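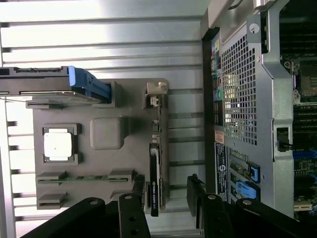
A computer tower opened up. The part with the blue handle is a hard drive carrier.

How a Music Visualizer Works

A music visualizer is a program that draws moving pictures from sound. Todico is one example.

A song file stores sound as a long list of numbers. Each number is called a sample. The program reads a small group of samples and works out how much low, middle and high sound is in it. Low sounds include drums. High sounds include cymbals.

Todico sorts the sound into 8 groups, called bands. Each band controls one bar on the screen. If a band is loud, its bar is drawn tall. If it is quiet, its bar is short.

The program then reads the next samples and draws the bars again. It does this 40 times per second, so the bars seem to move smoothly.

Word to know
Frequency: how many times a sound wave repeats in one second.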